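I got to Wultum a little after 8 in the morning, which is when Mekdes Gebru told me to come if I wanted her full attention. By nine, she warned me on the phone, she'd be stripping beds and I could either talk to her through a doorway or grab a corner of a sheet. (Reader, I grabbed a corner.)

Mekdes runs an 18-room guesthouse up the hill from the lake, and for the past two seasons she's also been the loudest voice in town for spreading visitors out over the year. Everybody here makes their money in July and August. She wants people in November.

"My first winter I had 13 guests. The whole winter!" she told me, pouring coffee for both of us and then forgetting hers on the windowsill. "I used to put the heat on in the hallway just so I'd feel like I was running a business. And my cousin kept calling to ask when I was going to close for the season like a normal person."

The cousin is also named Mekdes. Mekdes Abdella does the books and the bookings, and yes, the shared name causes all the trouble you'd expect. Suppliers call the wrong one. A guest from Lavoie once emailed both of them separate complaints about each other.

I asked what changed, and I was expecting some big marketing story. What I got was a bus timetable. The Custeo bus used to stop running up here at the end of September, so anybody without a car was stuck. Mekdes and a handful of other owners went to the bus company with their own booking numbers and asked for 2 runs a day through the cold months, one in the morning and one after supper.

"They laughed at us, nicely," she said. "Then they said we could have one winter to try it. That first winter we had 258 room nights in this house alone. I printed the number out and taped it to the fridge."

It's still there, next to a drawing of a duck. 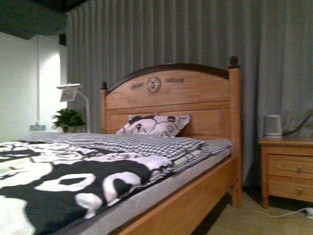 A single bed with "CHASE" and "DREAM" carved into the headboard.

So who comes to a lake town when it's too cold to swim? I'd pictured retired couples, and she does get those, but she says a lot of her off-season guests are people on their own who want to walk and read and go to bed early. There are also the birders, who are up before she is and need sandwiches. She loves the birders. "They don't care about the weather, they leave their boots at the door, and they book again before they've even paid."

What she doesn't love is being told she should cut her winter rates in half. We went back and forth on this for a while, and I'll admit I started out on the other side. My thinking was that a cheap room gets people in the door. Hers is that it gets them in the door once.

"If I charge half, I can't pay the girl who does breakfast, and then I'm doing breakfast, and I'm a terrible cook. You'd get cold eggs. Would you come back?"

Abdella, who'd come in halfway through this with a stack of invoices, said she would like it on record that the eggs are worse than that.

The next fight is over in Drondum, on the far shore. The trail around the lake is closed on that side once the ferry stops, and Mekdes thinks it should stay open to walkers all year. There's a meeting in June. She's been going door to door to get other owners to show up, and she says the hardest ones to convince are the places that already fill every room in summer. "They're tired by September, and I understand it. I'm tired too. But their waiters are out of work until spring."

I asked if she ever takes a vacation herself. She had to shout the answer over to Abdella to check.

"Four years ago," Abdella called back. "To my house."

By then it was well past nine and the laundry was waiting, so we carried on upstairs, and I learned that I've been folding fitted sheets wrong my entire life.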